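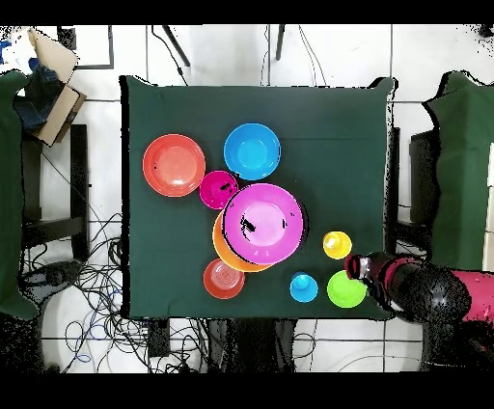
Fig. 1. Coloured plastic dishes on a green cloth

Buying a first proper camera: shop or online?
Project report, consumer studies module

1. What we wanted to find out

Whether a student with 400 pounds to spend gets a better deal on a beginner's camera by walking into a shop or by ordering online. Also whether second-hand is worth the bother. We picked one model, the Rutard, and stuck to it. Same body, same kit lens, black. Otherwise you end up comparing everything with everything.

2. Where we looked

Three sellers. Grerus, the big one in the shopping centre. Plorura, online only. Vlček, the small camera shop near the station, mostly used stock. We did want a fourth but ran out of time.

Each seller was checked 10 times over the term, prices written in a shared spreadsheet. Shops in person, Plorura from a laptop. One person lost their notes for a Grerus visit so that row was filled in from a photo of the price tag.

3. New prices

Grerus was dearer on the shelf but matched the Plorura price when we asked at the till. You do have to ask. No sign anywhere saying so. On one visit the assistant said no and on the next visit a diffrent assistant said yes straight away, so maybe depends who you get.

Plorura looks cheapest until the basket page. Delivery is extra, and a case and memory card are already ticked. Untick both. The card was slower than the one Grerus sells for the same money.
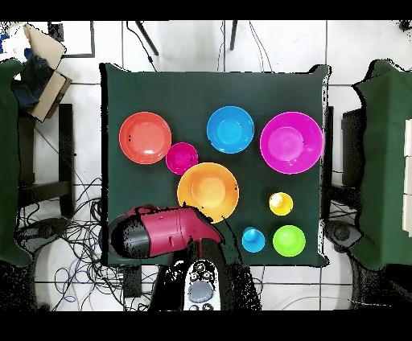

Fig. 2. Bowls, plates and small cups, green cloth

4. Second-hand

Vlček had the Rutard used at 219 pounds, with lens, charger and strap, no box. Light scratches on the base plate. They let us put our own card in and take test shots in the street, which we liked a lot. Shutter count was written on the label without us having to ask.

Plorura also lists used ones but the pictures are stock pictures – same photo for every grade. "Good" and "very good" are not explained. We would not buy used there. 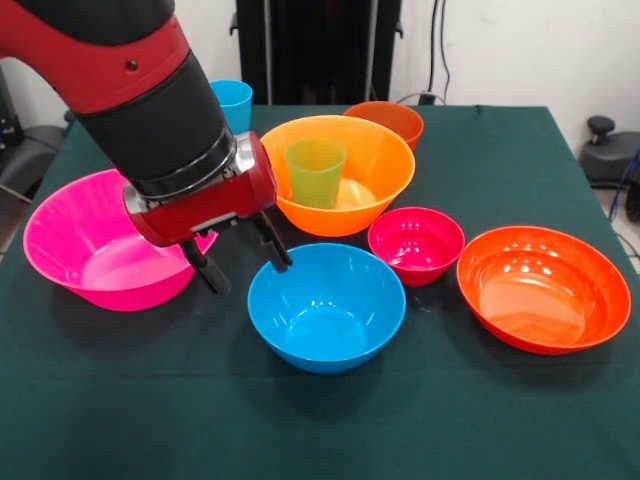

Warranty is the other side of it. New from either seller comes with 2 years. Used from Vlček is shorter and covers faults only, not the lens. For someone taking it on a long trip that might matter more than the saving. In our group we did not agree on this.

5. Returns

Grerus took a return over the counter, receipt and box needed. Plorura wants a form filled in first, then a label by email, then you queue at the post office. Refund slower as well. Vlček offers exchange or credit, money back only if the thing is faulty.

6. Problems with the project

One model only. One town. The December sales fell in the middle and pushed the new prices down for a bit, we left those rows in but marked them yellow. Should of started earlier to get a proper before and after.

7. What we would buy

Used from Vlček, and spend what's left on a spare battery and a decent bag. If it has to be new, Grerus with the price match. Spreadsheet is attached as appendix A, price tag photos in appendix B.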